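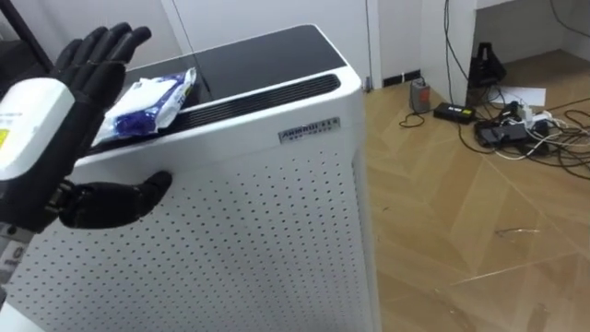 Photo: Kerubo Ogola

Hi all,

On Thu, 2025-12-25, Trudy Hinds wrote:
> Has anyone kept sourdough going through a Poratwood winter? Mine
> sulks from December on and the loaves come out like bricks. I'm
> using the Flundley rye and feeding it every morning.

Trudy, mine did exactly the same when we moved up here! Our kitchen gets down to the low 60s overnight and the starter just sits there. I put it on top of the fridge now, and I feed it at night with slightly warm water — never hot, I killed one that way and had to beg a spoonful from my sister.

Flundley rye is fine, but I'd mix in plain white flour, half and half. Give the dough way longer than the book says. Mine went 15 hours last weekend and I still could have waited. Oh, and the white air purifier lives in the same room as the bread, so no, it doesn't seem to bother the yeast (somebody asked last month).

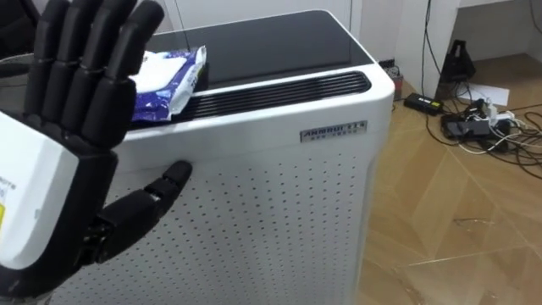

Bake swap

Still on at Cusi Hall if we get enough people. I can bring 5 loaves and a jar of starter for Trudy. Does anyone have a spare Dutch oven? The lid on mine cracked.

Kerubo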